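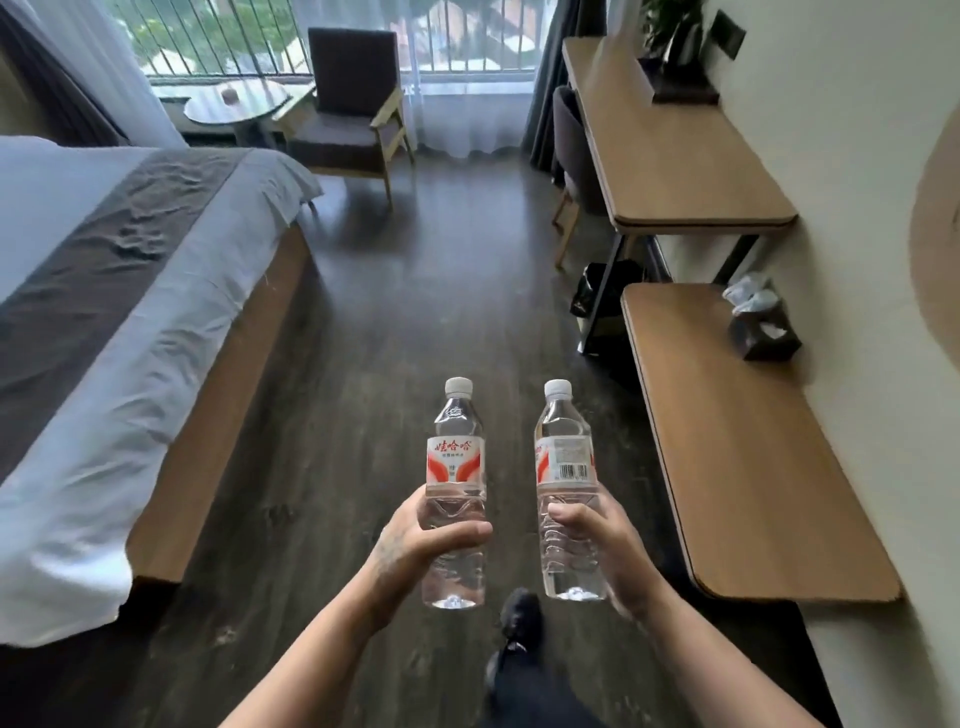

Two to the bedside: Wahaha water on its way across the room at the Lellar.

I have a soft spot for the free bottle of water. Never mind the pillow menu, I go looking for the water first, and I can tell you a surprising amount about a hotel from where it keeps it.

The Lellar in Komden keeps it everywhere, and I love the place for it! The rooms are plain enough — white duvet, grey runner, dark plank floor, a balcony with trees beyond the railings — and two full bottles go out in each one before check-in at three. There are 63 rooms, so the packs disappear quickly. In August the house got through 2,463 bottles, and the linen cupboard on the second floor had to give up a shelf.

Placing them is a small craft in itself. Labels face the bed, caps stay sealed, and the pair stands close enough to pick up in one go. I tried it along the whole top corridor and by the end I was turning labels to the front without thinking, which pleased me far more than it should have. 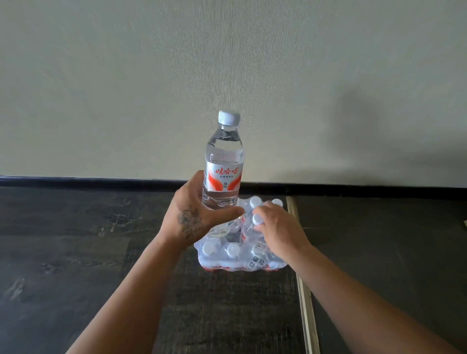
Filip Quarterly | Issue 63 | 300

Then there is the pack. Shrink-wrap holds on tight, and the first bottle out is always the stubborn one. My method is a hand flat on the caps to steady everything and the other round the body of the bottle, lifting straight up. Pull at an angle and the whole bundle wants to come along. Once there's a gap the neighbours are easy.

Keep the pack on the floor against a wall, out of the sun and well away from where bare feet go at night. At home I do the same in the spare room, with a pair put out whenever anyone stays. Guests notice it before they notice the towels.

The Indatden, across the river, has gone over to glass carafes, 400 of them, filled on each landing. They look lovely and I drank two. I still took a bottle to bed.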